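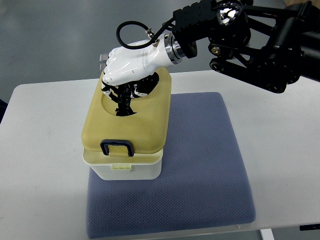

4 min read

My aunt Olga Loureiro kept everything in boxes with lids, and she did not trust any box without one. When she moved to the flat on Núñez street, I helped her to carry them up the stairs, and I remember that I was angry with her. Why must buttons have a lid? Why must the lid have a latch?

I am now older than I was then, and I want to defend the lid.

Shops push us towards the open basket. Noémie Delorme, my neighbour, has a whole wall of them, and I admit it is pleasant to look at. You throw the thing in and you go away. But an open basket accepts everything. In one winter hers took in gloves, chargers, a school report and up to 2,000 elastic bands, if I believe her son. When I asked for a pair of scissors, we searched through four baskets and then she lent me a knife.

A lid asks you a small question before you put something away. You must open the latch, lift the lid and find a place to lay it down. This takes a few seconds, and in these seconds you think whether you want to keep the thing. I have thrown away many instruction booklets in this way.

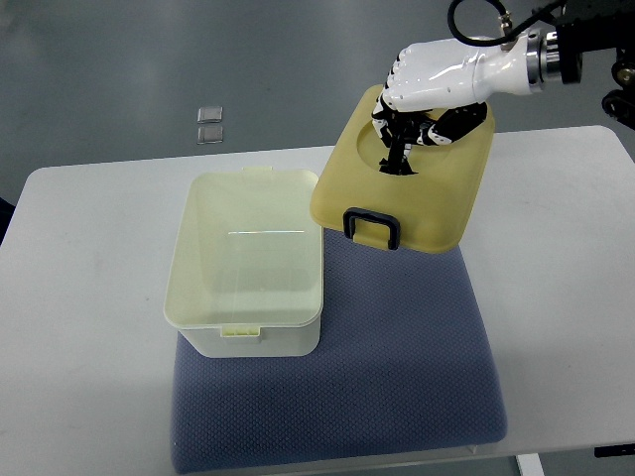 Yellow lid, pale box, and nothing inside yet.

There is an argument against me, and Cristóbal Alarcón makes it each time he visits. He says that a closed box is a box you forget. He once found in his cellar a box from Bradano with the latch still shut and his tax papers of many years inside. I accept the story, but I think the fault was with the cellar. A box should live where the hand can reach it, and its walls should let through a little of what it holds. I would never buy one in solid black.

I also have an opinion about the size. Most people buy too large. A deep bin looks generous when it is empty, and then it is filled with books and it stays on the floor until the next move. I prefer the kind that I can lift with one arm while I open the door of the cupboard with the other.

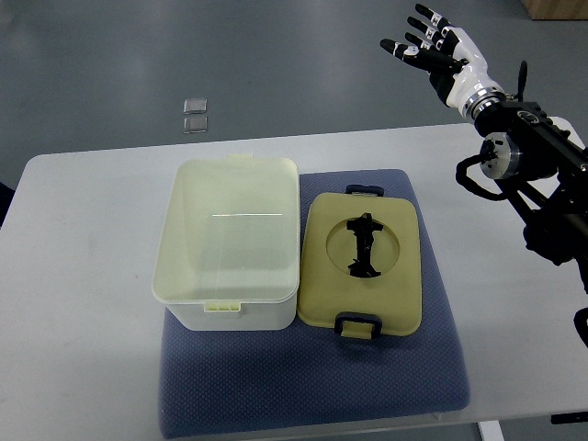
Bin and lid side by side, with the latches on the lid.

Please look at the latches before you pay. I like them on the short ends, and I like them thick enough for cold fingers. At Juvholm I once stood for a long time opening and closing the same box, until the young man asked if I needed help. I did not need help. I wanted to hear the click. A weak click in the shop will be no click at all after one year at home.

The handle on top is a different matter, and here I disagree with my aunt. She carried everything by the lid. I always put a hand under the base, and I teach my children to do the same.
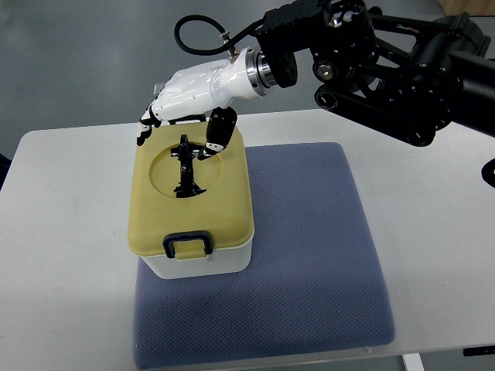

The last thing I want to say is about labels. Olga wrote hers in pencil on a strip of paper, so she could change her mind. Mine are printed, and half of them are wrong now. The box marked "candles" has been full of string since September, and this weekend I will buy a pencil.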